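이 사이트는 이용 편의를 위해 쿠키를 사용합니다. 계속 이용하시면 쿠키 사용에 동의하는 것으로 간주합니다. [동의] [설정]

검색어를 입력하세요 통합검색 상세검색

손목 카메라 영상을 이용한 소형 베벨기어 파지 자세 추정 및 삽입 전 보정

종합설계 과제 최종보고서
작성: Wenceslao Zapata, Tetteh Acheampong
제출일: 2018년 12월 13일

요약

본 과제에서는 두 손가락 평행 그리퍼로 파지한 소형 베벨기어의 자세를 손목 카메라 영상만으로 추정하고, 그 결과를 축 삽입 직전의 위치 보정에 사용하는 방법을 구현하였다. 외부 고정 카메라와 힘/토크 센서는 사용하지 않았다. 제안 방법은 기어 중심 구멍의 윤곽을 타원으로 근사하여 중심 위치와 기울기를 구하고, 톱니 외곽의 주기성을 이용하여 회전각을 구한다. 총 110회의 삽입 시험을 보정 없음 조건과 보정 있음 조건으로 같은 수만큼 나누어 수행하였다. 보정 없음 조건에서는 39회가 실패하였고, 보정 있음 조건의 실패는 2회였다.

1. 서론

소형 동력전달부의 조립에서는 부품을 집는 동작보다 집은 뒤의 자세 오차가 문제가 되는 경우가 많다. 베벨기어는 외곽이 원뿔면이므로 손가락이 닫히는 과정에서 부품이 밀려 올라가거나 기울어지기 쉽다. 평기어와 달리 손가락과 접촉하는 면이 그리퍼의 이동 방향에 수직이 아니며, 접촉점이 톱니의 산에 걸리는지 골에 걸리는지에 따라 최종 자세가 달라진다.

선행 과제인 Hillance 조립 셀에서는 부품을 집은 뒤 외부 카메라 앞으로 이동하여 자세를 확인하였다. 이 방식은 정확도는 충분하였으나 이동 경로가 길고, 카메라를 옮길 때마다 로봇 좌표계와의 교정을 다시 해야 하였다. 본 과제에서는 이미 장착되어 있는 손목 카메라만으로 같은 정보를 얻을 수 있는지를 검토하였다.

과제의 범위는 다음과 같이 한정하였다.
- 대상 부품은 한 종류의 금속 베벨기어로 한다.
- 부품의 초기 파지는 기존 Cusi 파지 계획기를 그대로 사용한다.
- 평가는 파지 이후부터 축 삽입 완료까지로 한다.
- 맞물림 위상 조정은 회전각 추정값의 평가까지만 다루고, 실제 맞물림 시험은 제외한다.

2. 실험 장치

2.1 그리퍼와 카메라

그리퍼의 손가락은 끝으로 갈수록 좁아지는 형상이며 몸체에 긴 슬롯이 나 있다. 손가락 표면은 무광 흑색이다. 초기 시험에서 사용한 밝은색 손가락은 금속 부품의 반사광이 손가락에 다시 맺혀 윤곽 검출에서 오검출을 일으켰으므로 흑색 손가락으로 교체하였다.

카메라는 손목에 고정되어 있으므로 손가락의 개폐량이 같으면 영상 안에서 손가락 끝의 위치도 같다. 이 성질을 이용하여 관심 영역을 개폐량의 함수로 미리 정하였다. 관심 영역 밖의 화소는 처리하지 않는다.

2.2 작업면과 조명

작업면은 어두운 회색의 배경으로 하였다. 조명은 위쪽에서 비추었다. 금속 톱니의 모서리에서 강한 정반사가 발생하며, 이는 톱니 검출에는 유리하나 구멍 내벽의 밝은 고리와 외곽 모서리를 혼동하게 하는 원인이 되기도 한다. 노출은 기어 내벽이 포화되지 않는 값으로 고정하였다. 이 설정에서 백색 부품은 포화에 가까워지지만 추정 대상이 아니므로 허용하였다.

작업면에는 파지 대상 이외의 부품도 함께 두었다. 손목 카메라의 시야에는 항상 주변 부품이 들어오므로, 배경만 있는 조건에서 얻은 성능은 실제 조립 조건의 성능을 대표하지 못한다고 판단하였다.

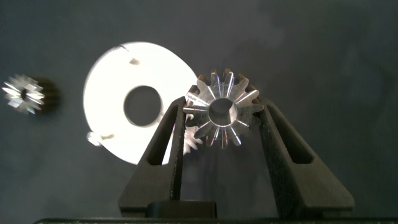
그림 1. 베벨기어 파지 상태의 손목 카메라 영상. 뒤쪽에 백색 원판과 초점이 맞지 않은 다른 기어가 보인다.

그림 1과 같은 배치에서는 두 가지 간섭이 생긴다. 첫째, 원판 중앙의 큰 구멍도 타원형 윤곽을 가지므로 중심 구멍의 후보로 검출된다. 둘째, 파지한 기어의 왼쪽 아래에 다른 톱니가 일부 겹쳐 보여 외곽의 주기 신호에 잡음이 섞인다. 두 경우의 처리는 3장에 기술한다.

3. 자세 추정 방법

3.1 중심 구멍 검출

관심 영역에서 기울기 크기를 계산하고 윤곽을 추출한 뒤 각 윤곽에 타원을 최소제곱으로 맞춘다. 후보는 다음 조건으로 선별한다.

(1) 타원 중심이 양 손가락 끝을 잇는 선분의 이등분선 부근에 있을 것
(2) 장축 길이가 부품 도면의 구멍 지름과 작업 거리에서 계산한 범위에 들 것
(3) 윤곽 안쪽이 바깥쪽 고리보다 어두울 것

배경에 놓인 원판의 구멍은 조건 (1)과 (2)에서 대부분 제거된다. 남은 후보가 둘 이상이면 윤곽의 선예도가 높은 것을 택한다. 카메라 초점은 손가락 끝의 거리에 맞추어 두었으므로 작업면의 부품은 상대적으로 흐리게 찍힌다.

3.2 기울기 계산

타원의 장축과 단축의 비에서 기어 축과 광축이 이루는 각을 구한다. 원의 투영만으로는 기울기의 부호가 정해지지 않는다. 부호는 내벽의 밝은 고리가 두껍게 보이는 방향으로 판별하였다. 기울기가 작을 때에는 고리의 두께 차이가 화소 분해능에 가까워져 판별이 불안정하므로, 이 경우 기울기 보정을 생략하고 평행 이동만 보정한다.

3.3 회전각 계산

구멍 중심을 원점으로 하여 영상을 극좌표로 변환하고, 톱니가 있는 반지름 구간의 밝기를 평균하여 각도에 대한 1차원 신호를 만든다. 이 신호에 도면의 톱니 수에 해당하는 주파수의 정현파를 맞추고, 그 위상을 회전각으로 한다. 손가락에 접한 좌우 구간은 톱니가 가려지거나 반사가 달라지므로 가중치를 영으로 둔다. 다른 톱니가 겹쳐 보이는 구간은 위치가 일정하지 않아 미리 제외할 수 없으며, 잔차가 큰 구간의 가중치를 반복하여 낮추는 방식으로 처리하였다.

3.4 보정량의 적용

중심 위치의 오차는 손목 좌표계로 변환한 뒤 삽입 목표점에 더한다. 기울기는 손목의 두 축 회전으로 보정한다. 회전각은 기록만 하고 동작에는 반영하지 않았다. 손목 카메라와 손가락의 상대 위치는 Clidcombe 교정판으로 시험 시작 전에 한 번 구하였으며, 시험 도중에는 갱신하지 않았다.

4. 시험 방법

4.1 영상 자료

매개변수 조정용으로 파지 상태의 영상 1,923장을 수집하였다. 수집은 1월에 시작하였으며, 손가락을 흑색으로 교체한 뒤의 영상만 포함하였다. 조정용 영상과 삽입 시험의 영상은 서로 겹치지 않는다. 구멍 중심의 기준값은 작성자 두 명이 각각 표시한 뒤 평균하였고, 두 표시의 차이가 정해 둔 한계를 넘는 영상은 다시 표시하였다.

4.2 삽입 시험

한 회의 시험은 파지, 들어 올림, 영상 취득, 접근, 하강, 해제의 순서로 진행하였다. 하강 중 위치 편차가 제한값을 넘으면 로봇이 정지하며, 이를 실패로 기록하였다. 하강이 완료되어도 기어의 밑면이 축의 턱에 닿지 않으면 실패로 하였다. 파지 자체가 이루어지지 않은 경우는 시험 횟수에 포함하지 않고 다시 수행하였다.

두 조건은 번갈아 수행하였다. 한 조건을 연속으로 시험하면 손가락 표면의 마모나 축의 유격 변화가 한쪽에만 반영될 수 있기 때문이다. 주변 부품의 배치는 매회 손으로 바꾸었다.

5. 결과

5.1 삽입 성공 여부

조건 / 시험 / 성공 / 실패
보정 없음 / 55 / 16 / 39
보정 있음 / 55 / 53 / 2

보정 없음 조건의 실패는 대부분 하강 초기의 정지였다. 기어 구멍의 모서리가 축 끝의 모따기 바깥에 닿은 것으로, 평행 이동 오차가 주된 원인이다. 하강 도중 끼임이 발생한 경우는 이보다 적었으며 기울기가 큰 파지에서 나타났다.

보정 있음 조건의 실패 중 하나는 타원 검출의 오류였다. 외곽 톱니의 모서리 반사가 이어져 하나의 폐곡선으로 추출되었고, 크기 조건의 상한 부근에서 후보로 남았다. 다른 하나는 기울기 부호의 오판이었다. 보정량이 반대로 적용되어 보정 전보다 기울기가 커졌다.

5.2 회전각 추정

회전각은 톱니 한 피치를 주기로 하는 값이므로 한 피치 이내의 오차만 의미가 있다. 기어에 표시선을 그어 측정한 값과 비교한 결과, 파지한 기어 주변에 다른 금속 톱니가 보이지 않는 배치에서는 위상이 안정적으로 구해졌다. 겹침이 있는 배치에서는 반복 가중치 조정 이후에도 편차가 남았다. 겹친 톱니의 간격이 파지한 기어와 비슷하면 해당 구간의 잔차가 크지 않아 제외되지 않는 것으로 보인다.

5.3 처리 시간

처리 시간은 윤곽 추출이 대부분을 차지하였다. 영상 취득은 들어 올림 동작이 끝난 정지 상태에서 이루어지며, 계산은 접근 동작과 병행하였다. 접근이 끝나기 전에 계산이 완료되어 전체 동작 시간은 두 조건에서 차이가 없었다.

6. 고찰

기존 외부 카메라 방식과의 직접 비교는 수행하지 못하였다. Hillance 셀의 축 지그는 구멍 공차가 달라 같은 조건으로 맞출 수 없었다. 따라서 본 결과는 보정의 유무에 따른 차이만을 나타낸다.

기울기 부호의 판별은 조명 방향에 의존한다. 위쪽 조명에서는 내벽의 한쪽이 항상 더 밝으므로 고리의 두께를 밝기 문턱값으로 재면 편향이 생긴다. 문턱값을 각도별로 달리 두는 방법을 시험하였으나 조명 위치를 바꾸면 다시 조정해야 하여 채택하지 않았다. 손목을 조금 회전시킨 두 장의 영상을 비교하는 방법이 더 적절할 수 있으나 동작 시간이 늘어난다.

초점 차이를 이용한 후보 선별은 작업면과 파지 부품 사이의 거리가 충분할 때만 유효하다. 들어 올림 높이를 낮추면 배경 부품도 선명해지므로, 높이를 줄여 동작 시간을 단축하려면 다른 선별 기준이 필요하다.

7. 결론 및 향후 과제

손목 카메라 한 대의 영상에서 베벨기어의 중심과 기울기를 구하여 삽입 전 보정에 사용하였고, 시험 조건에서 삽입 실패가 39회에서 2회로 감소하였다. 회전각은 주변에 유사한 톱니가 없을 때에 한하여 사용할 수 있는 수준이다.

향후 과제는 폐곡선 후보에 대한 내외부 밝기 조건의 강화, 두 자세 영상에 의한 기울기 부호 판별, 회전각을 이용한 맞물림 시험이다. 맞물림 시험은 Bundbridge 감속기 모형의 축간 거리를 기준으로 지그를 제작한 뒤 진행할 예정이다.

역할 분담

Wenceslao Zapata: 영상 처리, 회전각 추정, 3장 및 5장 작성
Tetteh Acheampong: 로봇 제어, 교정, 삽입 시험, 2장 및 4장 작성
공동: 영상 표시 작업, 나머지 장 작성

뉴스레터 구독하기 이메일 주소 입력 구독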